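Chapter 4
Bedding and Soft Goods: Sorting What Is on the Bed

Before you read this chapter you should be able to:
tell a woven cloth from a knitted one by looking and stretching (Chapter 2)
read a care label (Chapter 3)

4.1 The trouble with "just make the bed"

Most household manuals treat the bed as a solved problem. Strip it, wash it, put it back, smooth the top. The advice has been copied from one book to the next for so long that few authors seem to have tried it in a room where somebody sleeps, reads, folds washing and drops clothes. A bed in daily use is a storage surface. Any method that begins with a bare mattress has skipped the hard part.

We are also wary of claims about time. The Brarkine household course, which many colleges still use, promises a finished bed in 2 minutes. Students who try this at home tend to find that the clock was started after the loose items had been cleared away. In the Gravstead exercises at the end of this chapter you will time the whole job, clearing included, and you should expect a less flattering figure.

4.2 Layers and strays

It helps to separate two kinds of cloth. A layer belongs to the bed and lies in a fixed order: sheet, blanket, cover. A stray is anything else that has come to rest there, such as a scarf, a vest, a pillowcase waiting for its pillow. The distinction sounds too simple to need a name. It stops being simple when the stray is soft, thin and crumpled, and you can't tell what it is until you lift it.

Colour is often offered as the answer. Hidayat's sorting chart, reprinted in several older textbooks, tells the reader to pick out "whatever does not match". We doubt its value. Bedding in real homes seldom matches in the first place. A child's blanket goes over a flowered sheet, and neither was bought with the other in mind. By the chart's rule the blanket would be taken off as well.

A better test is to take hold of one fold and raise it a little. If the cloth comes up freely, treat it as a stray. If it pulls on whatever is under it, or is tucked in at a side, stop and trace the edge first.

Figure 4.1 Light lavender cloth with one fold raised, over a pink penguin blanket and a beige sheet with small floral sprigs.

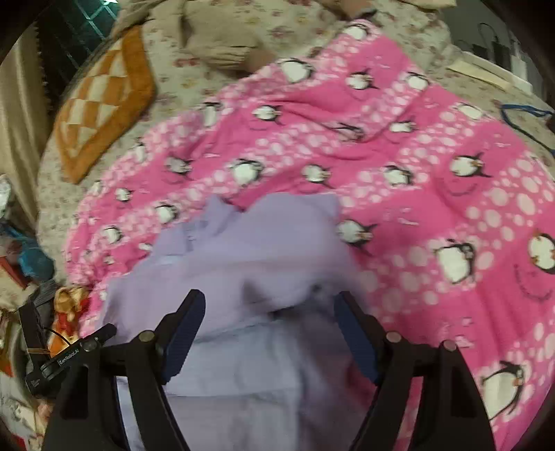 4.3 In what order should the work be done?

Strays first, then layers from the top down. On this point we agree with the manuals, though their reasons are thin. The usual one is that it looks tidier sooner. Ours is that small items left among the layers get rolled up inside them and go into the wash at the wrong temperature. In the Flulmont laundry survey, 87 of 600 loads held at least one item that the person loading the machine had not meant to include. The survey relied on people owning up, so the true number may well be higher.

Exercise 4A (Gravstead series)
Choose a bed that has not been made that day. Set a timer for 20 minutes. Write down each stray as you remove it, and mark any that you first took for a layer. Do not tidy the room beforehand.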